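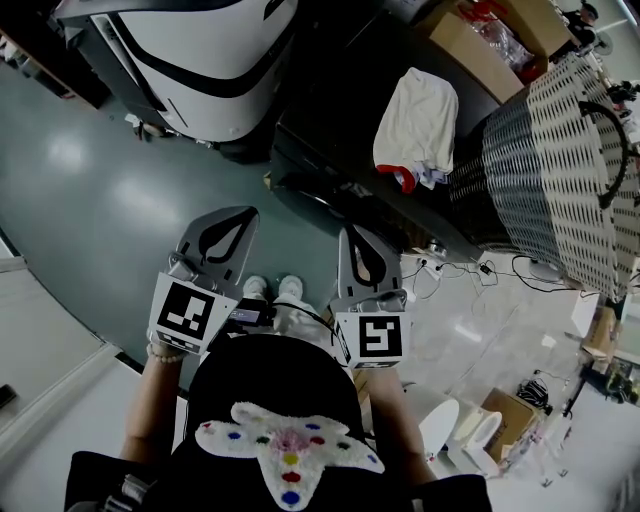
The Gremlow 3048 is a flat mop with a hinged head, a clip-on pad and a squirting bottle on the handle, and the box says it will leave any hard floor "streak-free in one pass". I've owned enough mops to read that sort of thing with my eyebrows up. Our floor at Savasbridge is a fair place to test it, with a dark teal-green stretch glossy enough to show you the lights in the ceiling, a paler grey-white stretch next to it, small bits lying by the foot of the big white and black machine, and a tangle of black and white cable on the pale side under the counter. If a mop can cope with that lot it can cope with a kitchen.

Reviews > Cleaning > Floors > Flat mops
Reading time: 4 minutes

What you get for your money is a handle in three sections, the head, one bottle and two pads. Ours cost 20 pounds from Hong, the hardware shop, where the same money would buy a perfectly good string mop, a bucket and a packet of biscuits. The sections screw together, and the middle joint works loose. I tightened it before every session for the first week and then gave up and wrapped it in tape. The tape has held better than the thread did.

The squirting bottle first, as it's the bit they make most noise about. You squeeze a trigger and it sends out a little fan of water in front of the head. It's handy for a single dried splash. For a whole room it's a pain, because you either squeeze every step and get a sore finger or you forget and push a half-dry pad about. The bottle is small too. I refilled it twice to get across the dark part of the floor and by then I was wishing for a proper bucket. Since June I've left the bottle off altogether. I wet the pad under the tap, wring it hard and go.

Used like that it's a decent mop. I'll give them the head, which is thin and swivels flat, so it slides under things a string mop just bumps into. Table legs and stool legs are no bother. Cables are another matter. The corners of the head are square and they hook anything lying loose, and once you've caught a lead you tend to drag it a foot before you notice. You have to pick leads up first, which you should be doing anyway, but a rounded corner would have cost them next to nothing.

Now, "streak-free in one pass". On the pale floor I couldn't see streaks after one pass, though I'm not convinced I'd have seen them after any mop. Pale floors forgive a lot. The dark shiny part is the real exam, and the Gremlow didn't pass it in one. With the cleaning liquid that Gremlow sell to go with it, I got long smeary arcs that showed up as soon as I stood with the lights in front of me. With plain warm water I got fainter ones. Two passes, the second with a fresh dry pad, and it looked right. So the claim is out by a factor of two, and you need both pads to get there.

It doesn't pick up crumbs either. Anything bigger than a grain of sugar gets shoved to the end of the stroke and left in a tidy grey line. Sweep first. The leaflet does say this, on the back, in the smallest print they could find.

The pads are meant to last up to 100 washes. I haven't done anything like that many so I can't call them liars, but one pad had gone bobbly along an edge after a month and the clip hole was starting to fray. Replacements come in packs of 2 and aren't cheap. Timothée Gilbert has been cutting up an old bath towel and tucking it round the head in place of the pad, and I'm sorry to report that it works about as well. It slips off if you turn sharply.

I tried it side by side with our old Grormont, the sort with the sponge roller you squeeze with a lever. The Grormont puts down far too much water and weighs a ton when it's full, but it lifts sticky marks that the Gremlow only polishes. Capucine Marchal did half the floor with each and said she'd take the Gremlow for every day and the Grormont for spills. That's more or less where I've ended up as well, though it annoys me to own two mops.

Good: thin head, light to carry, dries quickly on its hook, fine on pale floors.

Not so good: loose middle joint, silly little bottle, square corners that snag, pads that look tired early.

Would I buy it again? At full price, no. If you see it reduced and your floor is light-coloured, go on then, and leave the bottle in the box. If your floor is dark and shiny, borrow one before you pay for one, and try it in the evening with all the lights on. Don't bother with the matching liquid. I've still got most of mine and it smells of pear drops.

Home Reviews Kitchen Cleaning Storage Contact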